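Room walk-through checklist, Distbridge studio, front sitting area
February 16, 2026. Done by me, Katia Messina
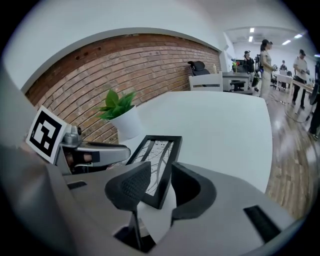
Black-bordered frame with the line print, by the white table and the plant.

1. Frames and small decor: OK, with a comment
I love this little print, the one that looks like branches (Serena says scribbles, she's wrong). Please check the backing tabs on every small frame, and if one wobbles when you stand it up, it goes in the repair box with a sticky note!

2. White table: OK
I leaned on it, pushed it, gave it a good shake, no wobble. Ran my hand along the rounded edge too and didn't get snagged on anything. Keep frames a hand's width in from the edge, please, it's a wood floor and glass goes everywhere.

3. Potted plant: OK
Watered it myself. No drips under the white pot, so whoever put the liner in, thank you.

4. Brick wall: WATCH
There are a few small dark holes up near the top edge. I'd like Gaetano to look at them with the ladder before anybody hangs something heavy up there. Nothing goes on the brick until he's signed.

5. Walkway to the work area: OK
Clear when I went through, tape measure says 117 cm at the tightest spot by the corner pillar.

6. Outlets and cords: FIX
One loose cover plate, low down behind the door. Gianni has the screws, ticket 24.

Next check is in March and it's Nest's turn, the clipboard is in the top drawer with the good pen (bring it back!).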